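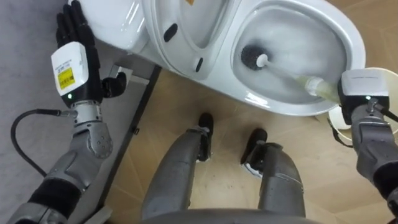 Bowl cleaning with the Coltard hands: left hand braced on the toilet, brush in the right.

To: Dromstead service robots list
Date: 2/23/22
Subject: Re: Wament cleaning package, worth the money?

Replying to the question from earlier this week, quoted here so the thread makes sense:

> We run a small guest house and have been offered the Wament
> restroom package on top of the walking base we already lease.
> The quote is $4,000 for the software and one pair of Coltard
> hands. Has anyone on the list used it on a real toilet and not
> just on sinks and counters? Also, does it need the Huet wrist
> adapters or will the stock ones do?

We have had the package on trial and are 81 bowl runs into it, so I can answer most of that.

The brush work is good. The robot puts one hand flat on the toilet for support and works the brush with the other. With bracing turned off in the settings, ours shifted its feet a lot and the brush wandered up to the rim. Leave bracing on. The default pressure for that hand is set to 20 and I have had no reason to change it.

Grip is where you will spend your time. The fingers close around the handle well enough if it is a decent thickness. Bare thin shafts turn in the hand as soon as the head meets the side of the bowl. Buy brushes with a proper grip on the end, and buy several of the same kind, as the package has to be taught each handle separately. Teaching one takes most of a morning the first time.

On the adapters: the stock wrists will do. We bought the Huet set before asking and it is still in the box. The one thing I would add is a few cable clips. The wrist cables stick out in a loop and can catch on things in a tight room.

What it does not do: under the rim at the front. It will make a pass there if you ask for one, but we finish that part by hand – the angle of the wrist is wrong for it. Wament support told me an update is planned for April. I would not pay on the strength of that.

Also check your floor plan before you sign. The base needs room to stand in front of the bowl with both feet flat, and two of our stalls are too narrow. The spec sheet leaves this out.

For a guest house I would ask for the trial first. Ours came with a $314 setup fee, which they take off the price if you keep the package. We have not decided yet. If they fix the front rim we probably will.

I can send my settings file to anyone who wants it. Please write to me off list, as attachments get stripped here.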